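4.2 What the operators were showing the robot

Claims that teleoperated demonstrations are cheap and plentiful deserve some care. Our set holds 3,131 episodes, recorded by Matar and Issa on the Pluvutow rig, and most are short tabletop tasks such as the one in Figure 3, in which a soft toy is to be put on a plate.

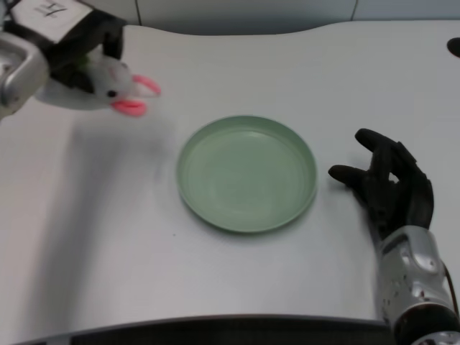 Figure 3. Toy-to-plate task. The left hand holds the plush bunny; the right hand is open beside the green plate.

The instruction names one object and one target, and the task can be done with one hand. The other hand is still logged at every step, and a policy trained on all joints will copy its idle posture as faithfully as the grasp. We doubt that this helps. Earlier work with the Kirner controller treated such data as bimanual, a label we think is too generous.

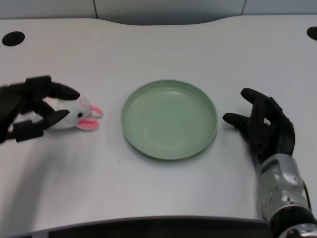
A second worry is the grasp itself. Plush gives way under the fingers and forgives a poor approach, so a high success rate says little about harder objects. When we held back 30 episodes for blind review, the two reviewers disagreed on the moment of grasp in up to 20 of them. We therefore do not report grasp timing as a result.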